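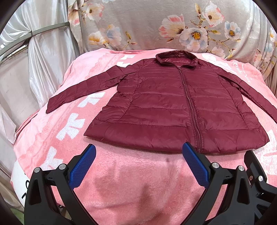 Home | Diary | Club | Older | Newer

29/02/2024

Jackets again tonight. The Genudero project has moved on from towels, which everyone was glad about until we tried the first sleeve. A towel has four corners and they are easy to find. A quilted jacket slides over itself, and the puffy parts spring back when you let go of them.

My job this month is the folding recordings. I do them at home after supper and take the card in to the club room in Darkel. The order we agreed on is zipper closed, left sleeve in, right sleeve in, then hem up to the collar. I kept to it. The sleeves went fine once I slowed down. The hem is the hard part. If I pinch only the outer layer, the lining stays behind and the fold comes out crooked. I have to close the fingers a good inch in from the edge and lift straight up before moving toward the collar.

I did 16 folds and threw out two. In one I let go too early, and in the other I forgot to start from flat. I wrote both down in the log so the numbers match. The club total is now 2667, counting the towels. We wanted to have more by now, but the weeks before exams were slow and I missed some evenings myself.

The training run on Obeidat, the older of the club computers, stopped again overnight. It was a full disk. I moved the towel files to the spare drive and started it over before class. It should be done by tomorrow if no one turns the machine off.

At the meeting we argued over whether to put shirts with buttons in before the Drimport contest in August. I said no. The rules ask for two kinds of clothing and we have not got one of them right yet. Most people agreed, but it will come up again next week.

My wrist is sore, so I'm stopping at 16. Tomorrow I want to try starting with the right sleeve, to see if the second one bunches up less. Need to charge the battery, buy tape and finish the chemistry sheet.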